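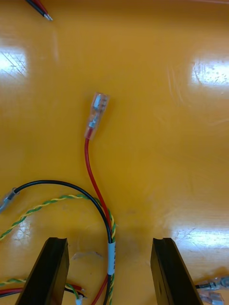

Red wire, black wire, orange table.

October 9, 2025
Filed under: Daily Pages, Small Town Stuff

So I finally went to the choir tryout last night and I am still a little wobbly about it! I'd been putting it off since August, when I saw the flyer taped up in the window at Pukton (the bakery, not the street) and stood there reading it with a bag of rolls going cold under my arm.

I picked the Primumine song because it sits low and I don't have to go hunting for the top notes. Of course my voice did a weird thing in the first verse anyway, kind of a squeak, and I just kept going. Renzo Sala was on piano and he slowed down to let me catch up, bless him. Then we did scales, which I hate, and then a bit of sight reading, which I hate more. I hummed most of it. 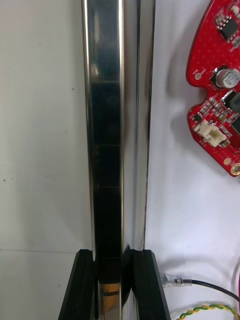 Anyway, they let me in. Alto section, back row, next to a woman who smells wonderfully of oranges and sings like a truck horn. I love her already. There are 80 of us if everybody shows up, and the Christmas program is at the Chukwu hall, which seats 300. I have not sung in front of 300 people ever. I haven't sung in front of ten.

Dues are $200 for the year, ouch, but you can split it in 2 payments, so I did that. I also need a long black skirt. The one I have has a broken zipper and a gravy thing on the hem from my cousin's wedding, so I guess I'm going over to Bosus to look at the sale rack before rehearsal. My mother would say just sew it. My mother has never seen me sew.

Couldn't sleep afterward. Had the alto line of the opening carol going round and round, the same four bars, because I don't know the rest of it yet.

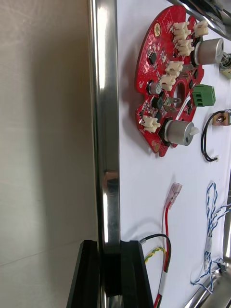
Marlene: Congratulations!! Get a recording of just your part and play it while you do the dishes, I learned a whole Mass that way. And pay the second half of the dues early or you'll forget like I did.

2 comments | 4 shares

Get new entries in your inbox. Enter your email to subscribe. You can unsubscribe at any time.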